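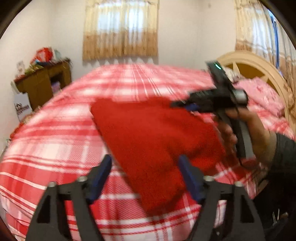
# Gripper tryouts, round one

I've been swapping fingers on our hand-held grippers for most of June, and I finally have opinions! Sioned Mathias lent me the Horberg plates (the stiff, angular ones), and I already had a set of Gullov fingers that I'd been using since spring, so I figured I'd put them through the same chores and see which I ended up reaching for.

Towels first. I love towels as a test because they're thick and floppy and they punish a sloppy approach. A folded red towel on a plaid bedsheet, black fingers with dark blue pads, one gripper in each hand once I got going. It takes a while before your left hand stops copying your right.

A few notes from the bedroom sessions:

- **Horberg plates:** great on a thick folded edge, fussy on a single layer. I pinched the sheet along with the towel 9 times in one afternoon, which got old fast.
- **Gullov fingers:** softer and slower, and much kinder to the sheet. I lost my grip on corners more often, though.
- **Pads:** I like a grippy pad more than a thick one. Eleri Price disagrees with me and she's welcome to!
- **Wide-angle camera:** huge view, very bendy edges. I kept it anyway, mostly for the extra room on either side of the fingers.

I'm up to 296 recorded folds now, and my wrists know it. The handle matters more than I expected (mine gets tiring after four or five towels in a row), so next I'm borrowing the lighter Fumer handle from Tomos Gough and doing pillowcases with it.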